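Betreff: Re: [werkstatt-liste] Greifstation am Packtisch, Stand August

Hallo zusammen,

hier der Stand vom Tisch, wie beim letzten Treffen gewünscht.

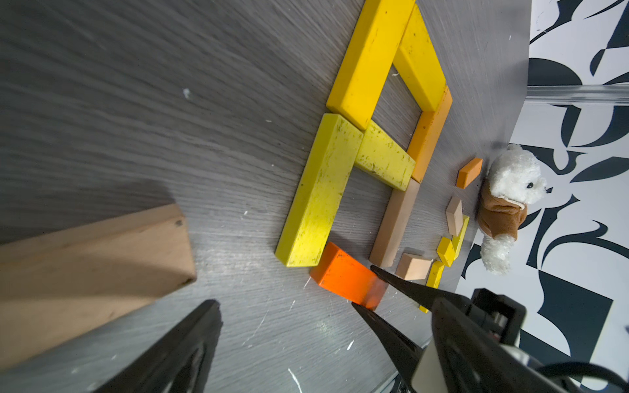

Greifstation in Tilham, Blick vom Handgelenk des Arms: Bauklötze, Plüschbär

Josiane Texier schrieb:
> Bei uns in Villanueva fragen die Kolleginnen vom Sortieren, was für sie
> übrig bleibt, wenn der Arm kommt. Von Ferico hören wir nur, dass er
> "entlastet". Wie ist das bei euch? Wer steht jetzt wo, und hat sich an
> den Schichten etwas geändert?
> Josiane

Liebe Josiane,

an den Schichten bisher nichts. Der Arm läuft in der Frühschicht, ab 14 Uhr wird wieder komplett von Hand sortiert. Im August hat er 2.554 Teile abgelegt, das meiste davon Holzklötze. Große Klötze gehen gut. Bei den kleinen Stücken und bei allem mit Stoff oder Fell muss oft jemand nachgreifen -- diese Zeit steht in keiner Auswertung, wir schreiben sie jetzt selbst auf.

Am Sortiertisch waren wir früher zu dritt, jetzt sind es Monique Poulain und im Wechsel eine zweite Person. Pascal Besnard ist in die Endkontrolle gegangen, auf eigenen Wunsch und mit gleicher Lohngruppe. Entlassen wurde keiner. Die Zusage gilt allerdings nur für 36 Monate, und was danach kommt, ist offen.

Für den Rücken ist es besser geworden, das sagen alle. Dafür ist die Arbeit einsamer und man wartet mehr. Monique möchte, dass das Einrichten als eigene Tätigkeit bezahlt wird, die Einweisung dafür hat bei ihr 22 Stunden gedauert. Darüber reden wir gerade mit der Leitung, Bendik Dalen aus Warnton hat uns seinen Text dazu geschickt.

Lasst euch die Lohngruppen schriftlich geben, bevor der Arm aufgebaut wird. Wir haben das erst hinterher gemacht und es hat sich gezogen. Die Vereinbarung kann ich dir schicken, sie hat 3 Seiten.

Gruß
Yhon Alvarado
Tilham, Sortierung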